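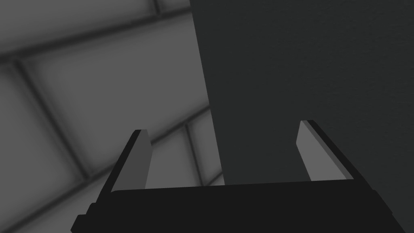
# Plorer open day: simulated wrist-view recordings

May 28, 2021
Posted by the Hiltumau lab team

This folder holds the recordings made during the open day at our Hiltumau site. Visitors drove a simulated arm from a desk in the front room and tried to bring an open two-finger gripper up to a target. Everything shown to visitors was rendered. The physical arm stayed in the workshop and has its own data card.

## What is in the folder

- 303 episodes, one per visitor attempt
- 1,719 still images taken from those episodes
- a plain text log for each episode, with joint positions and gripper opening
- the settings file used to start the simulator

The stills are in shades of grey, seen from just behind the gripper. The palm is nearly black, the inner faces of the fingers are a lighter grey and there is a tiled surface. In close approaches a large dark surface can fill much of the view, and the fingers may be the only thing left to judge distance by. We kept these images in.

## How the demonstration ran

Each visitor had one practice run, which was not saved, and then one recorded attempt. There were 4 starting positions, used in turn. A member of staff reset the simulator between attempts and read out the same short instructions each time. Visitors could stop whenever they liked.

The controller was a Foltitz hand unit with the speed limit set low. Several people asked for it to be faster. We left it alone so that the episodes could be compared with each other.

The control software was Plorer, in the version we had been using since September. The approach task is adapted from the Ristić exercise, which we also use for training new staff. In our version the gripper has to come to rest with the target between the fingers, without touching it.

## Labels

Of the 303 episodes, 117 are marked `complete`. The rest are marked `stopped`, `contact` or `timeout`. The labels come from the simulator log and were checked by hand only where the log was unclear. Stills carry the label of the episode they came from, so a single image from a `complete` episode does not tell you that the gripper had reached its final position.

## Known problems

- The camera is fixed to the gripper, so the tiled surface tilts whenever the wrist turns. No correction has been applied.
- Tile shading is soft and blurred at short range.
- Some logs start a moment before the first movement — trim these before working out speeds.
- Practice runs are missing, so the data says nothing useful about how quickly people learned.

## Use

The files may be used for teaching and for testing approach detection. We would not use them to set limits for a real arm. No names, ages or voices were recorded, and episode numbers do not follow the order in which visitors arrived.

Corrections should go to the Hiltumau lab team with the episode number in the subject line.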